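Geresberg Memorial Garden: Frequently Asked Questions

Who looks after the garden?
Geresberg School, with help from former pupils. Melur Purba is the contact.

How many names are on the wall?
There are 79. Spelling corrections should reach the school office by the end of January.

Can I sponsor a rose?
Yes. Each one costs £17 and includes a name card.

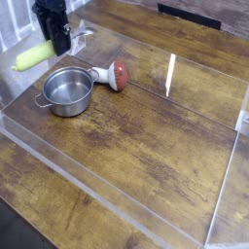
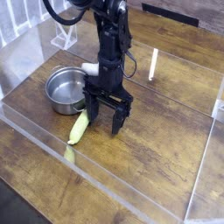 When is the reading of names?
At 11 am in November, by the main gate. Nektarios Sfakianakis leads it.

Can I bring my dog?
Yes, on a lead.

Where do I park?
Use the Nzioka Road car park. The school drive is closed during the reading.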